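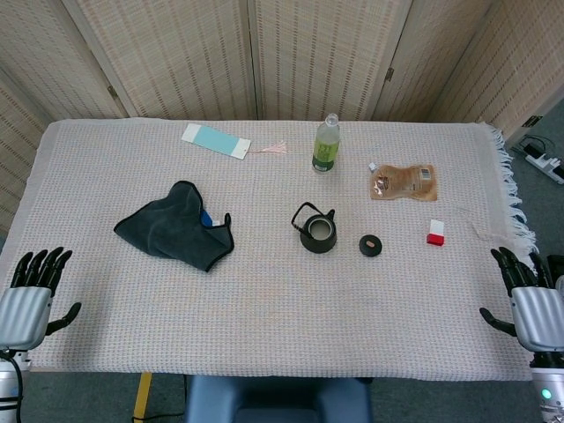 Words by GLENDA MARRICK
June 20, 2022

I have been told for years that the trouble with robots is their hands. Give the machine a proper hand, the argument goes, with fingers and a thumb like ours, and the rest of the world opens up to it, because the rest of the world was made for people with fingers and thumbs. I have never quite believed it, and after a spell at the Dindow workshop with a pair of the things on a table in front of me I believe it a little less.

The hands were Brenettis. They cost more than my car. They were up against a Caltach two-jaw gripper, a plain pinching thing that has been sold in much the same shape for years and is nobody's idea of the future. Same arms, same Pyo controller, same table. The job was to deal with ordinary stuff: a small black teapot with a lid, a plastic bottle, a cloth, a bookmark with a tassel, a pouch of something to eat. I was glad to see the teapot. Most demonstrations I have sat through used foam cubes, and I don't keep foam cubes in my kitchen.

Let me be fair to the expensive hands first. They look marvellous. You watch the fingers curl and some old part of your brain says there is somebody in there. That feeling is worth a lot of money to the people selling them and I'd ask any buyer to notice it, go and have a cup of tea, and come back when it has worn off.

Then there is the matter of what they did. A lid with a little knob on top is, I would have thought, the very thing a pinching gripper is good at. Two jaws, close them on the knob, lift. The Caltach did it 8 times out of the first ten and the two misses were both the camera's fault, not the jaws'. The Brenetti hand has to decide which fingers to bring, how far to bend each one, and what to do with those it isn't using, and every one of those decisions can be wrong.

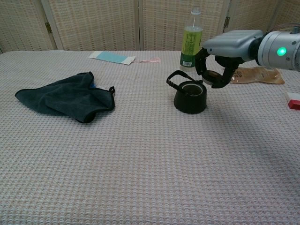 It managed the lid six times in ten. I don't call that bad. I do call it worse, from a device with far more in it to go wrong, and the answer I got when I said so was that the hand was "more general". Perhaps it is. General at what, though? The bookmark beat both of them. It is thin, it lies flat, and on a cloth with a bit of texture to it there is no clean edge to get under. I pick up a bookmark with a fingernail. I have yet to see a fingernail in a price list.

The cloth was the one clear win for fingers, and I will put it down here since I can feel the letters coming. The jaws took hold of a pinch of it and dragged the rest behind. The hand gathered up a fair bunch and kept it. If you have a building full of crumpled cloths, buy fingers. Buy them with your eyes open about the upkeep as well, because the maker's own sheet wants the tendons looked at every 700 hours, and the workshop, which does not work its kit gently, has never got to 900 on one set.

What bothers me more than the scores is the way the comparison gets framed before anyone has switched anything on. Brenetti supplied a list of suggested tasks. So did Caltach. You will not be amazed to hear that the lists did not overlap much. Dindow, to its credit, threw both away and used what was lying around, but plenty of places don't, and then a chart appears at a trade fair and people quote it for years.

And hardly anybody compares the dull parts. I asked how long it took to set up each one from cold. The gripper was bolted on and moving before I had my coat off. The hands took most of a morning -- a good deal of it spent persuading the Pyo controller that all the fingers existed. It lost one again after lunch. A good half of the failures I wrote down had nothing to do with gripping. The camera up on the head couldn't see past the hand it was meant to be guiding, or the controller was late, or the arm came in at a silly angle and no hand ever built would have saved it. My hunch is that a middling gripper with a second camera beats a lovely hand with one, and it would be cheap to find out. I suggested it. There was some nodding.

I'm not against fingers -- I'm fond of my own. I would only like someone to show me the hand doing a job I need doing, with things I own, more often than the cheap one does it, and to let me choose the job. Dindow has the Brenettis on loan until July and says I may come back with a carrier bag of my own rubbish from home. I'm bringing a tin opener and a very old purse with a stiff clasp.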